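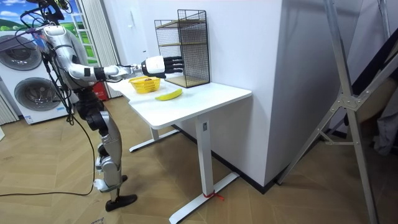
Greer Crichton thinks we have been unfair to the Kakia district, and writes that "without the tax increment money that whole stretch of Route 9 would still be weeds and a closed tire shop." Maybe so. We have heard the same thing from three council members and the mayor's office, nearly word for word, and we'd like to see one of them show their work.

Print | E-mail

Home News Budget Watch Archive Contact

Search this site Go

Keker Wants More Time on Kakia

The Keker city council is getting ready to extend the Kakia tax increment district for another 12 years. The first reading is scheduled for May, and if the past is any guide the discussion will last as long as it takes the clerk to read the title out loud.

For newer readers, the arrangement works like this. When the district was drawn, the taxable value of everything inside it was frozen for purposes of the schools, the library, the parks and Zillthorpe County. Those bodies go on collecting on the old value. Every dollar of tax on the growth goes into a separate account that the city controls. That account is supposed to pay for roads, sewers and the like, so that private owners will build things they wouldn't have built otherwise.

The weak spot is the word "otherwise." Property values went up all over Zillthorpe County during those years, including in places where the city never spent a dime. The district claims every bit of the growth within its borders as its own doing. If a duplex on the far side of the line doubled in value with no help at all, why should we believe the duplex inside the line needed a subsidy to do the same?

The city's answer is a study. It was done by Innes, it cost $245,000, and it was paid for out of the Kakia account. We have read it, including the appendix, and we recommend it to anyone who has trouble sleeping.

Innes assumes that with no district, property values in the area would have grown by 2 percent a year. Everything over that is credited to Kakia. There is no footnote on that number. There is no comparison to the neighborhoods next door, which would have been the obvious thing to check and could be done with the assessor's own files. When we asked the city's finance office where the number came from, we were told it was "a conservative industry baseline." Which industry? They said they would get back to us.

Then there are the jobs. The study says the district "created or supported" 496 of them. Created or supported are different things, and the study never breaks them apart. One of the biggest employers on the list is a supply house that moved to Kakia from the other end of Keker, four miles away, and brought its people with it. Its old building is still for lease. Those jobs were created in the sense that a couch is created when you drag it from the den to the living room.
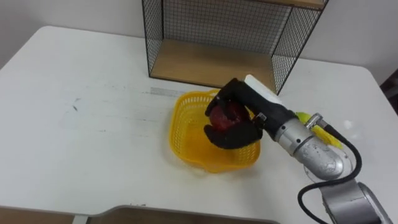 A red apple held over a yellow basket.

What does this cost the rest of us? The schools don't simply go without. The levy is set in dollars, and when growth in one part of town is fenced off, the rate on everybody else has to be a little higher to raise the same amount. The city likes to say that the district "doesn't raise taxes." The people at the school district's business office, to their credit, don't say that. Their budget book has a plain paragraph explaining who picks up the difference, and it's the owners of all the property outside the line.

There are 1,636 parcels inside it, by the way. That surprised us. The original map was sold as a handful of worn-out commercial lots, and the word "blighted" was used a great deal. Since then it has been amended again and again, and each time it got bigger. It now takes in the golf course frontage and two subdivisions that were built before the district existed. We drove through both of them. The lawns are nicer than ours.

Supporters have an argument we take more seriously, and Crichton makes it too: the bonds are already sold, and the money to pay them has to come from somewhere. True. But the city's own debt schedule shows the bonds paid off before the current district expires. Nothing in that schedule calls for a single extra year. The extension would be for new spending, and the list of new spending attached to the ordinance runs to half a page. It includes "streetscape," "gateway features," and a line called "other eligible costs" that is bigger than the two above it put together.

We asked what the other eligible costs were. That question is with the finance office as well.

It's possible that some of this is worth doing. The culvert at the north end floods and everybody knows it. If the culvert needs fixing, put it in the regular capital budget, where it has to compete with the fire station roof and the alleys, and where residents can see what it costs. The trouble with a separate account is that it never has to compete with anything. It fills up every year by itself, and somebody will always think of a gateway feature.

Some things we would like to see before May:

A growth figure taken from the assessor's rolls for the blocks just outside the district, in place of the Innes guess.

The jobs list, by employer, with the previous address of each.

A letter from the school board and the library board saying whether they support the extension. They have seats at the review table. So far their representatives have voted "present," and we'd be curious to hear what that means in English.

The account balance at the end of each of the last five years. The annual reports are supposed to be posted on the city's website. Two of the links are dead and one opens a flyer for the farmers market.

The council could also let the district end on its original date, return the growth to the rolls, and see if Route 9 falls into the sea. We doubt that option will be on the agenda.

Crichton's full letter, which is longer and a good deal politer than our answer, is in the letters section. Replies are welcome, particularly from anyone at city hall who can tell us where the 2 percent came from.

Print | E-mail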